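Murkari Linen Spray, Cedar & Orange

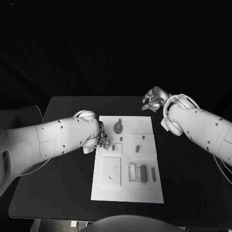

I started mixing this one in my kitchen because I couldn't find a linen spray that didn't give me a headache (you know the kind, you spritz a pillow and the whole hallway smells like a department store). Took me 30 batches to get it right and my poor guest room still smells like batch eleven!

Murkari is light and a little woody, with the orange coming through first. I use it on sheets, curtains, the couch, the dog's blanket - pretty much anything cloth. Please skip silk though, it can spot.

Shake it, hold the bottle a foot or so away, and give it 2 or 3 pumps. Let it dry before you fold anything.

If you want something softer, my Lindholm spray is the same base with lavender. Skornik is the smoky one and sells out every July, so grab it early.

One bottle is good for nearly 1000 sprays. Refill pouches ship flat and cost less than a new bottle. Item no. 392. Also stocked at Grolero, by the candles.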